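Toy kitchen used to test robot learning method

01/09/2024

A research group at Plakon has published results for Mukivden, a method that lets a robot arm learn kitchen tasks from short recorded runs. The tests use a child-sized play kitchen at the group's lab in Dramberg.

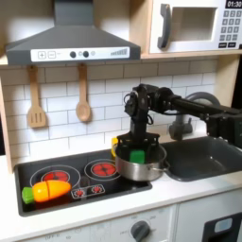

The training set holds 2,000 runs, collected over 16 weeks ending in July. Each task is given to the arm as one written sentence, such as moving a block between the pot and the sink.

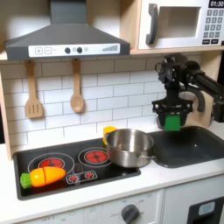
Does the method need a new set of runs for every object? The group says 40 runs are enough to add one, provided its shape is close to something already in the set.

Small items in the sink remain the hardest for the arm to pick up. 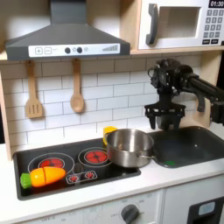
Tests on 6 further tasks are planned, with instructions in Magyar as well as English.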